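Stultholm dumpling kitchen reopens, with a longer menu and the same old pot

Queue was out the door by opening time. Flira, the little dumpling kitchen on the corner by the tram stop in Stultholm, is back after a winter refit that went on longer than anyone there wanted, and the first batch was gone before most of the regulars had found a seat.

Waldemar Lis runs it. Has done from the start, first off a stall, then from the present shop, which used to sell lampshades. He makes potato noodles, cheese dumplings, a sort of thick cut ribbon with browned cabbage, and on cold days a barley soup that comes in a bowl too big for the tables. None of that has changed. Prices have, a bit.

What's new is the stuffed sort. Two fillings for now, mushroom and onion, and a curd cheese one with dill. Lis says he held off for years because his aunt's were better and he didn't want the comparison. She has now tried them and told him the dough was a shade thick. He has rolled it thinner.

"I cooked them for her, she ate the plate, then she complained," he said over the counter, with flour up to both elbows. "So that is a yes."

The dough is plain enough. Flour, egg, a spoon of sour cream, warm water, salt. Kneaded until smooth then left under a cloth for 30 minutes. He won't be talked out of the rest. Rolled, cut with a glass, filled, pinched shut with wet fingers. They go into salted water at a gentle boil and come out a little after they float. Then butter. Quite a lot of butter.

Mushroom filling takes the longest. Dried ones soaked overnight, fresh ones chopped small and cooked right down in a dry pan before any fat goes near them, onions done seperately and slowly. Pepper, no garlic. We asked about the garlic twice and got the same look both times.

The potato noodles are still what most people come in for. Floury potatoes, boiled in their skins, peeled hot, put through a ricer and left to go properly cold. Lis does the potatoes the night before. Too much flour and they go like rubber, he says, too little and you have soup. He goes by feel and was no help at all when we asked for a weight. Pressed, he gave us this for a home kitchen: 90 grams of flour to start, one egg yolk, potatoes for two hungry people, and more flour by the spoonful until it stops sticking to the board. Roll into ropes, cut on the slant, boil, drain, then into a hot pan with breadcrumbs.

Sweet version too, with poppy seed and honey. Only at weekends, and only if he's had time to grind the seed.

The flour is from Gellano, the mill up the valley, same as before. Cheese has switched. The old supplier retired and Lis tried several before settling on Liapis, a small dairy that makes a dry, crumbly curd without much sourness. Drier cheese means the filling doesn't weep into the dough, and he can make them up in the morning and still have them holding together at supper. He reckons the taste is milder. A few customers have said they miss the tang, and there's a dish of soured cream on the side for them now.

Inside, the counter has moved to the back wall, so you can now queue without standing in somebody's lunch. 20 seats where there used to be a good deal fewer, plus a shelf along the window for people eating on their own. The walls are a dark green. The pot is the same one, dented on one side, and Lis was asked more than once over the opening whether it had been replaced. It hasn't.

The dumpling night is coming back as well. One long table, set menu, soup then noodles then whatever sweet thing is going. First one is in March and the list for it already has 111 names on it, which is going to be a problem. Lis is thinking of running it over several evenings, smaller tables, and says he'll ring people in the order they signed. Please don't ring him, he says. He's got his hands in the dough.

Lessons too, perhaps. There's been talk of a morning session for beginners, cutting and pinching only, dough made in advance, everybody takes home what they've shaped. No price yet. Children welcome if they bring an adult who will do as they're told.

If you are going this week: get there early for the stuffed ones, as they're made in small batches and he won't freeze them. The cabbage ribbons generally last longer. Soup is ladled until the pot's empty. Takeaway is fine but bring your own tub if you can, he is short of lids. Cards now taken, cash still prefered. No bookings for lunch.

One more thing for anyone cooking at home over the holiday. Leftover noodles, cold from the fridge, sliced and fried in butter till the edges catch, with an egg on top. Lis has that for breakfast most days and says it's better than anything on the menu. We tried it. Add plenty of pepper and some chopped chives if you've got them.

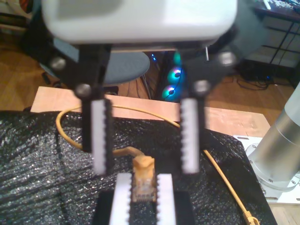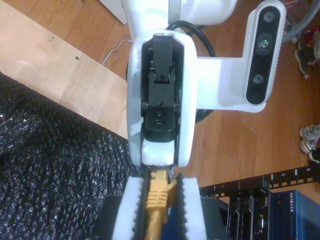
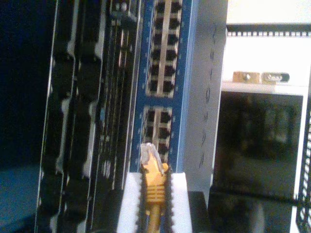 STULTHOLM, December 25, 2024

Flira is closed today and open again from tomorrow, lunch and supper, short menu until the new year. Potato noodles and barley soup both days, mushroom dumplings at lunch only, curd cheese ones when the delivery comes. The poppy seed noodles are on as well, a holiday extra, small plates, one per person while they last.

Orders placed before the holiday can be picked up from the side door. Bring the slip. Dumplings sold uncooked should be kept cold on a floured tray, not touching, and boiled the same day. Anyone still wanting to go on the list for the long table can leave a name at the counter.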